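Washer cabinet hums loudly at the start of the spin, then goes quiet

Posted in Laundry and Appliances

Hsin-yi Tu
We moved our washer, a Trundden front loader, into the hall closet in December. Since then it makes a loud hum for the first minute of the spin. It isn't a bang or a grinding noise. It sounds like a truck idling outside. Once the drum gets up to full speed the hum goes away, and it comes back for a few seconds when it slows down. The old spot was a concrete floor in the garage. The closet has a wood floor with vinyl on top. I checked it with a level and it reads level both ways. Clothes come out fine. Is something wearing out, or is it the floor? I mostly run it after 9 p.m. and would like to stop waking people up.

Hui-mei Hsieh
Did you take out the shipping bolts? Mine did this when it was new and it was the bolts.

Ho-yin Tu
It's a used machine that ran fine in the garage, so I doubt it's bolts, unless they were put back in for the move. Worth a look at the rear panel anyway.

What you describe is usually the floor. Every floor has a speed where it shakes along with the machine, and the drum passes through that speed on the way up and again on the way down. On concrete you never notice. Mine hummed at around 300 rpm and was silent above that.

Level isn't the same as steady. Push down on opposite corners of the top, one pair and then the other. If it rocks at all, one foot is carrying no weight. Turn that foot down until the rocking stops, then tighten the locknut up against the cabinet. People skip the locknut and the foot works its way back up in a few weeks.

If it's steady and still hums, put a piece of 3/4 inch plywood under the whole machine, wide enough to reach across at least two joists. I cut mine 30 inches square and it took away most of the noise. Rubber pads alone made mine worse on a wood floor.

Also check that the cabinet isn't touching the closet wall or the dryer. An inch on each side is enough. Mine was leaning on the drain hose and I didn't find it until I pulled the whole thing out on a Monday night.
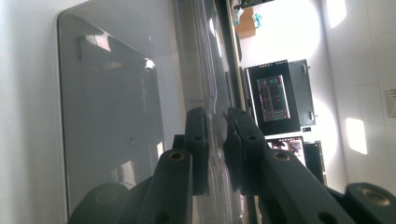
If you do pull it out, turn off both water valves first and check the hoses for kinks before you push it back. Then run an empty spin and put your hand flat on the side while it speeds up, so you have something to compare with after each change.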